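Can a machine clean the bathroom yet?

Makers of household robots have moved on from the living room floor. The next job on their list has taps, glass and a mirror in it.

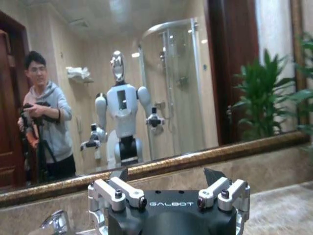
Gilles Bailly thinks they have picked the wrong room to show off in. A kitchen has worktops at one height and cupboards that open the same way every time, he told me, while a bathroom is small and slippery and full of things that shine. He would start with the laundry and leave the basin for later.

I had gone to Clollard to find out how much later. The firm Prantl has spent the spring trying its cleaning software, called Fludo, in furnished rooms, and in April it let me watch for an afternoon. The job was the one most of us do before visitors arrive: wipe the counter, wipe the tap, rinse the cloth, fold the towel and put it back on the shelf.

A person who is not trying very hard does this in 3 minutes. Fludo is allowed 180 seconds for the counter alone, and on the day I was there it used nearly all of them. The wiping was good. The hand went down flat, kept an even pressure and came back along a strip it had not yet covered. When it reached the tap it stopped, waited, and went round the base in four short moves. It left a smear on the spout and a person finished it off with a sleeve.

Glass and polished metal are the hard part. Most robots judge distance with cameras, and a camera pointed at a mirror sees a second room behind the wall. A shower screen gives the opposite trouble, as the software may see the tiles on the far side and miss the glass in front. Early versions of Fludo would reach for the towel in the mirror. The present one is told where the mirror is before it starts, which works well enough until somebody takes it to a different house.

Yesenia Galindo does the arithmetic on the failures. Over the spring her team logged 1000 attempts at the full job, and 439 were completed with no human touching anything. The counter was rarely to blame. Towels accounted for most of the bad runs, either dropped during the fold or put back so that they slid off. Rinsing the cloth came next. Wringing it out needs two hands twisting against each other, and a gripper with stiff fingers tends to let the wet end go.

She does not regard 439 as a poor result. When the work began, she said, they counted it a good morning if the arm did not knock over the soap.

The obvious question is whether anyone would buy this. Prantl will not give a price. Its first customer is likely to be Tandislow, which lets serviced flats and has the same bathroom fitted in nearly every one. That suits the software, which could learn one room and repeat it. A cleaner would still do the toilet, the plughole and the floor behind the door, and would check the rest on the way out. Tandislow's own sums suggest the saving is small if the cleaner has to be in the building anyway.

Private homes are further off. People leave razors on the edge of the basin and put plants where a hand needs to pass. They change the soap dish. Bailly's view is that a household machine will have to cope with all that before it is worth the cupboard space, and that a robot needing a tidy bathroom before it can clean one has missed the point.

Galindo's team is working on the towel next. They have tried a thicker one, which folds more slowly and stays where it is put, and the figures are slightly better. The mirror comes after that. For now somebody still walks round each new room with a tablet, marking the edges of the glass by hand.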